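Prurska Stepping Controller, research release 3

Prurska plans footholds and arm posture together, so a humanoid can climb low platforms in furnished rooms.
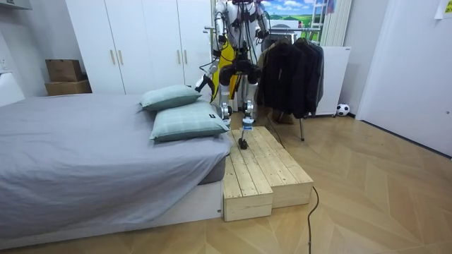

Nzioka asked whether the planner needs a map of the room first. It doesn't.

Garment handling ships as a separate module, Drerkach. 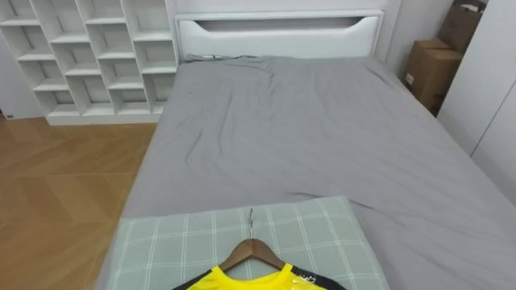 It was trained on 2,359 demonstrations from the Tundton set and covers shirts on hangers.
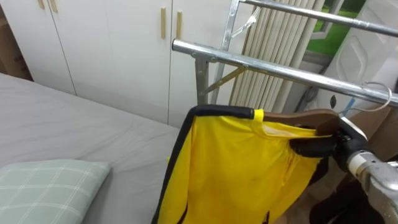 Release 4 raises that to 3,771. Both modules share one license.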